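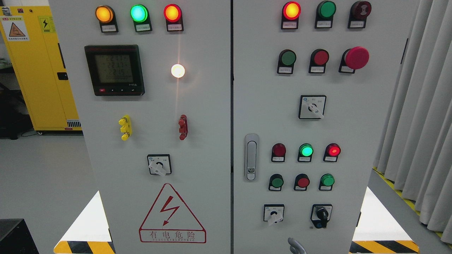

Pilot lamps and a digital power meter on a cabinet door.

How to check a power-saver claim before you pay for it

Sooner or later a small shop gets a call from somebody selling a box that cuts the electric bill. The last one we were offered, the Nimari, was priced at $1,475 and came with a promise of 10 percent off. Maybe. Work through these steps before signing.

1. Pull a full year of bills. One good month proves nothing, especially if the seller picked the month.

2. Find the line that shows kWh and the line that shows demand. Many boxes are sold on "power factor." Look for a power factor charge on your bill. If you don't have one, ask the seller which line is supposed to go down, and get the answer in writing.

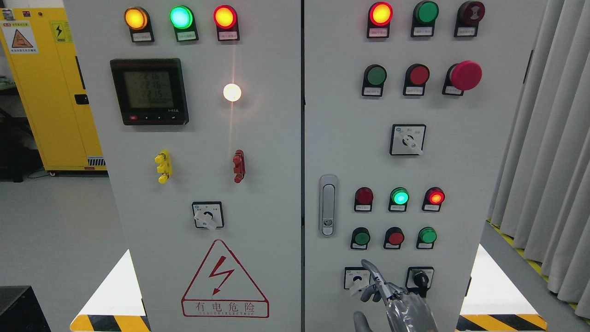

Page 2 of 3

3. Don't accept an amps reading as proof. Lower amps can sit right alongside the same kWh, and kWh is probably what you pay for. The Memon brochure had a whole page of before-and-after amps and not one bill.

4. Write down your own starting numbers. Same machines, same hours, same day of the week. We use Monday at 7 a.m. and read the billing meter, not the seller's gadget.

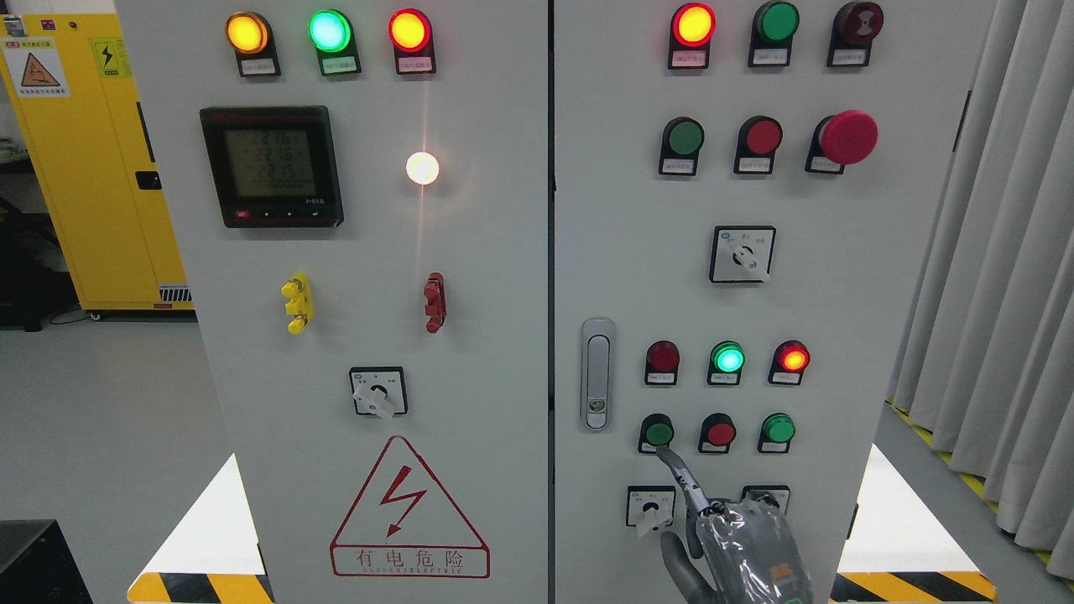

Panel meter with stacked readings, lamps lit above it.

5. Work out the payback on your own bill. Our unit at the Tralar building runs $200 a month. Ten percent of that is $20, so the box needs over six years to pay for itself, assuming the promise holds. I wouldn't assume it.

6. Read the guarantee to the end. Ours needed 89 days' notice for a refund and left out the install cost.

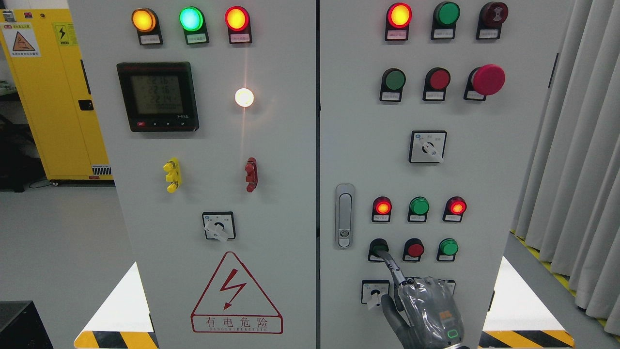 Cheetham Shops Co-op, Energy and Utilities Team

7. Have a licensed electrician, paid by you, look at the wiring plan. If the seller objects, stop there.

Keep the bills and your readings in one folder. You'll want them for the next call.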